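Small Rooms, Winter Gallery

Welcome to the gallery page of our small rooms. My name is Raymonde Gauthier and I look after these pages for the Tindbridge group. We like to arrange little corners with wallpaper, a piece of furniture and ordinary things from the kitchen or from the toy box. Most members come from Gresedlow, and a few travel from Druvstead with their boxes in the car.

This winter the theme was "Snacks and Letters". Every member could bring up to 12 objects, and the wallpaper had to have a pattern. Ghislain Thibodeau wanted stripes, but he lost the vote. Kenta Kikuchi kindly gave us the old sample books from his shop, so we had enough paper for all the corners.

I ask you to look at the colors first. A strong wallpaper makes the room look full very quickly, and it took me four evenings to understand this with my own corner. Vernon Dufour prefers plain walls and he still writes me letters on the subject.

The captions are short, as always. If you find a mistake in my spelling, please tell me and I will correct it. 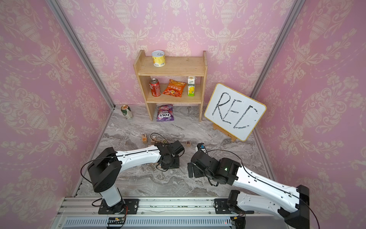 The pink corner, with snacks and drinks on the wooden shelf and letter blocks on the marble-patterned floor.

I like the yellow can on the top shelf very much with this pink. The white board on its little easel says REC in big black letters.

New pictures will be added in April. Members can send theirs to Normand Bouchard before then.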